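Section 4. Setting out and using the number board

Before you start, check that you have the Kolitz tray, the full set of tiles and the drawstring bag. The tray and the tiles are packed separately inside the Pallstead carton, with the tiles under the cardboard insert. Keep the parts list (item 1552) until every tile has been found.

4.1 Choosing a place

1. Use a table with a flat, dry top. A plain top with no pattern makes stray tiles easier to spot.
2. Clear an area at least twice the width of the tray. Tiles need room on both sides.
3. Lay the tray flat with the numbers facing the person who will be using it.

Note: Do not set the tray on a tablecloth. It slides, and tiles get lost in the folds.

4.2 Filling the tray

The tray is filled in rows. Low numbers go at the top, with picture tiles in the row under them. The numbers 6 to 10 come next, and the dot tiles go at the bottom.

1. Start with the tray full. Go over it once with the child, saying each number out loud.
2. Take out the top row only and leave the other rows where they are.
3. Spread the loose tiles next to the tray, face up.
4. Put the tiles back one at a time, beginning with 1. Set each tile down level and let it drop into place – do not press on a corner.
5. When the top row is finished, move on to the picture tiles.

The board with low numbers in the top row, and with that part left bare:

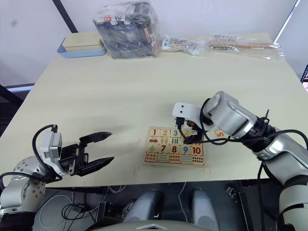
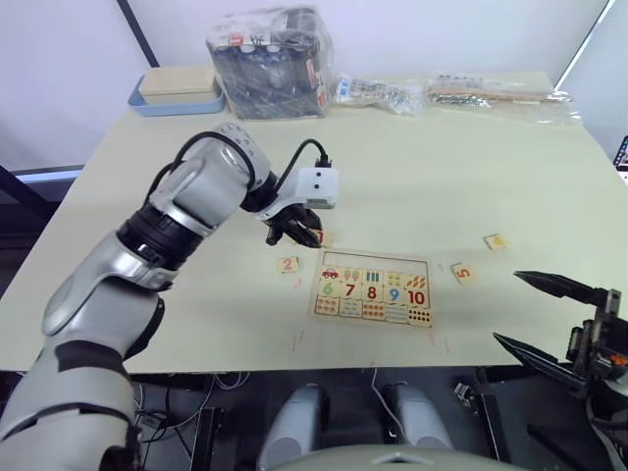 6. Once the top row goes well, take out the 6 to 10 row too and mix the tiles. Most children need a few sessions before they are ready for this.
7. For the hardest version, empty the whole tray and sort the tiles into numbers, pictures and dots before filling it again.

Caution: Tiles are small parts. Put them back in the bag as soon as the session is over.

4.3 If a tile does not fit

Check that it is the right way up and that there is no grit in the tray. Brush the tray out with a dry paintbrush. A tile that has swollen from damp should be left in a warm room for 2 days – do not sand it, as this takes off the print. If it still sticks, order a new one through Taipe Spares and give the number or picture on the tile.

4.4 Cleaning

Wipe the tray and tiles with a barely damp cloth and dry them at once. Do not soak them or use bleach.

Sheet revised 26 February 2018. Replaces the Ninside edition.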